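Corkow Wardrobe Help Desk
Ticket 228: Gray plastic hangers slipping, tangling and dropping clothes
Category: Closets and laundry
Status: Resolved, left open for comments
Building: Weminness House, second-floor shared wardrobe

Original report

Hi! We have a wardrobe rail that holds everyone's coats plus the costume shirts for the summer show, and the hangers are driving us up the wall. Three things keep happening:

Wide-neck tops slide off one shoulder and end up on the floor of the closet.
Hangers hook into each other in the storage basket, so you pull out one and get a whole bunch.
A few of them swing around and face the wrong way on the rail every time the door opens.

They're the gray plastic kind with a lower bar. I like them! They're light, they don't leave rust marks, and the bar is great for pants. I'd much rather fix this than throw out a closet full of hangers that aren't broken. Is there hope?

First reply from the desk

There is so much hope. Hangers are one of my favorite tickets to get, and nearly always the fix costs next to nothing. Before we try anything, could you check these and write back?

Rail thickness. Does the hook drop all the way over the rail, or does it perch on top?
Rail level. Put a round pencil on top of the closet shelf nearest the rail, and then measure down to the rail at both ends.
Shoulder slope. Lay a shirt flat, lay the hanger on it, and see where the tips of the arms land compared with the sleeve seams.
Surface. Rub a thumb along the arms. Slick, dusty, or a bit tacky?

Update from reporter, 8:40 a.m.

Okay, did the whole list before breakfast.

The hooks go over the rail fine. The rail is lower on the left by the width of my little finger, which explains why everything ends up at that end. On the shirts, the tips land well inside the sleeve seams on the men's costume shirts and right at the edge of the neck opening on the wide-neck tops. Arms are slick. Also dusty, sorry.

Reply from the desk

Great notes, thank you. The rail and the slick arms are two separate problems, so let's do them one at a time and you'll be able to tell which change did what.

Step 1. Level the rail. Take everything off first. Loosen the bracket screws on the low end, slide a thin packing piece under the rail where it sits in the cup, and tighten back up. If the screws just spin, stop and tell me, and we'll look at the wall plugs.

Step 2. Wash the hangers. Warm water, a drop of dish soap, rinse, and dry them with a towel. Dust makes slick plastic even slicker. Do all of them, it goes quickly with the radio on.

Step 3. Hang everything back up and leave it for a night.

Update from reporter, 7:15 p.m.

Rail is level! Screws held. The shirts aren't sliding down to the left anymore and I keep opening the door just to look at it. Washed 40 hangers in the utility sink and they came up really nice.

The wide-neck tops still fall off, though. Two on the floor this evening.

Reply from the desk

That's a good result, and it tells us the tops need grip. Two ways to go:

Option A, rubber bands. Wrap one around each arm, a couple of inches in from the tip, going around three or four times until it's snug.
Option B, a strip of felt or soft cloth tape along the top of each arm. Looks neater and is kinder to knits.

Try A on a handful first. If it holds, you can decide whether you want to go to the trouble of B. I did felt on my own coat hangers and it was a very satisfying afternoon.

For the tangling, the trouble is hooks pointing every which way. Stack the spares flat on a table, all hooks facing the same direction, then lower the stack into the basket in one go with the hooks along one side. Keep it to 14 in a basket. Past that they start riding up over each other.

Update from reporter

Rubber bands work!! Nothing on the floor since. I've started on felt for the costume shirts with an offcut from the Foulkes sewing room, dark green, very smart.

The stacking trick is good too. I did have one hanger that would not lie flat with the others. I put it on the table by itself and it rocks when I press the right arm. Do I toss it?

Reply from the desk

Check that one for a white stress line where the arm meets the hook. If there is one, retire it. If the plastic is clear of lines, it's probably just warped, and it'll do fine for scarves or a light blouse. I'd keep it off the coats.

For the swinging, see whether the hook turns in its base. If it turns freely, a narrow wrap of tape at the bottom of the hook slows it right down.

Update from reporter

No white line, so it's on scarf duty. Tape is on the swingers and they're behaving. Shirts all face left now and it looks like a real shop in there.

Parts used: rubber bands, felt offcut, cloth tape, one packing piece from the Clevel spares drawer.
Related: ticket 700, coat rail pulling away from wall.

Attachment

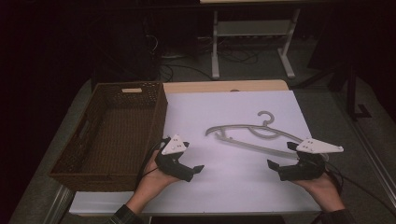
Gray plastic hanger laid flat on the table, wicker basket to the left.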